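Usha Shetty had been taking computers apart at Prinley for eleven years when Elotico put two arms at the next bench. The man who came to install them said she should carry on as usual, so she did.

The pay was by the tower. She did 70 on a good day. The arms did four the first week, and two of those she finished for them after her own shift.

"It's the cables," the installer said. "Everything else we can model."

She could have told him that. Cables went wherever the last person had shoved them. You found the plug with your fingertips and pressed the clip, and if it was stuck you rocked it a little. She tried to explain the rocking. He wrote it down, and then he asked how many degrees.

"Until it gives," she said.

In March the manager read out some numbers at the morning meeting. There were 2,360 towers in the back from the Kollex contract, and Barta had another 800 coming. He said the arms would be a real help by summer. Someone asked whether they could sweep the floor in the meantime, and the manager said no, that was harder.

At home her son asked if the robots were going to take her job. She was folding shirts at the kitchen table. She held one up and told him that when a machine could do the collar she would start to worry. He said there were videos of machines doing that. She asked how long it took them, and he went to look it up and didn't come back.

By April the arms could lift out a memory stick 100 times in a row, provided she set the tower down the right way first. They paid her an extra hour a day for that. She would put the case on its side, take off the panel, and step behind the yellow line with her coffee.

The installer pressed the key. She watched the fingers and waited for them to get to the cables.

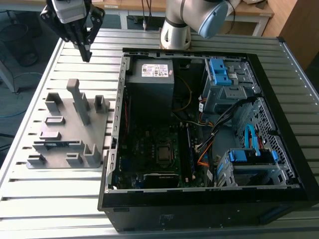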